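Teaching the kitchen robot, one reach at a time

At Sarora, the morning's work is picking up vegetables. Solène Besson sits in a swivel chair with a controller in each hand and moves her right arm a few inches. On the screen, a simulated arm does the same over a tabletop.

Besson is an operator on a project called Distix, which collects demonstrations from people driving robots by remote control. Her table exists only in software. She works in sessions of 26 tries, then takes 10 minutes off to rest her shoulders. Each try is saved with every joint position, and the good ones go to the training team in Manerau.

"You learn to go slow near the edge of things," she says. "If I rush, the robot learns to rush."

The tasks are short and written in one line. Put this in that, move that over there. What changes is the layout, which the software shuffles between tries - food, dishes and boards all shift a little. An operator who gets used to one arrangement has to look again at the next. 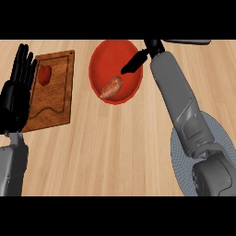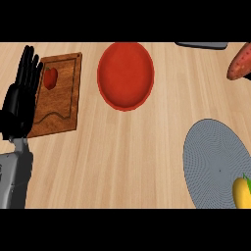

Simulated tabletops used for remote-control practice, each with a cutting board, a red pepper and a sweet potato.

Đào, the engineer who reviews the recordings, throws out more of them than Besson would like. A demonstration can end with the item in the right place and still be rejected. He looks for long pauses, second grabs and wrists bent close to their limits.

The team wants roughly 200 usable demonstrations for each task before training starts. Simple ones get there in a few days. Anything that needs both hands takes longer, and operators trade those shifts among themselves.

Besson still keeps a notebook beside the keyboard. The last page she filled is mostly about wrist angles, with one line underlined twice: "let go before you lift."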